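Progress report to the Zanport Small Spaces Fund
Hulton Street reading room, second period, through July

Hi all,

Second report, and a happier one to write than the first! When I last wrote we had a leaking window, half a floor and a lot of boxes. We now have a dry window, a whole floor and, okay, still quite a lot of boxes, but they have labels on them.

Money first, because I know you like it first. Of the 900 dollars set aside for furniture and fittings, 199 is left. The biggest bite was shelving. I had priced the Takix units in the original budget, and they went up between my asking and my ordering, so I bought one fewer and put the difference toward brackets (the wall on the street side is very crumbly and the brackets that came in the box were a joke). I would like to hold the 199 for a second reading lamp unless you tell me otherwise. Receipts are in the shared folder, including the one I lost and then found in my coat.

Books. We have 92 cataloged so far, mostly the children's shelf and the cookbooks. It's slower than I promised you, I know. The Sproģis collection came in with no list at all and a good many of the volumes have loose plates, so every one has to be opened and checked before it gets a number. I've stopped trying to do that in the evenings. Mornings before ten are best, when the light comes in sideways and I can see the pencil notes in the margins — some of those notes are better than the books.

The story hour is running and it's full. I set out 40 minutes for it and it always goes over, mostly on account of the craft table afterward. We've been making paper chains, paper hats, folded birds and one very ambitious paper castle that went home in pieces. The parents have asked for a second session and I'd like to talk to you about that before the fall, as it would mean more glue, more card stock and a bigger share of my time than the grant covers right now.
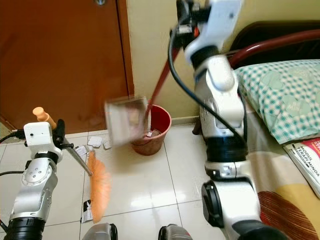
Cleaning is the line in the budget I most underestimated. The big glossy white tiles were the right choice for the damp and they make the room feel twice the size, but they show everything. Every bit of paper shows up on them, like those two scraps by the red bin and the printed strip under the orange bristles, and the thin gray grout lines need going over too. A hand brush and a long-handled dustpan do well enough for paper. For the grout I want a proper stiff scrubbing brush and a decent mop, and I'd put both under supplies if that's all right with you. I'm also looking at a washable rug for the craft corner, which would save my knees and be kinder to small people who fall over.

Still to do before the next report: finish the Sproģis boxes, get the lamp up, fix the door that sticks, and put together a simple borrowing card so that people can take books home. The card is drafted. The door I have been avoiding.

If anyone from Zanport wants to drop by, the mornings are quiet and the kettle works. Let me know about the lamp money and the supplies line when you get a minute, and I'll send the updated budget sheet along with the final shelving receipt.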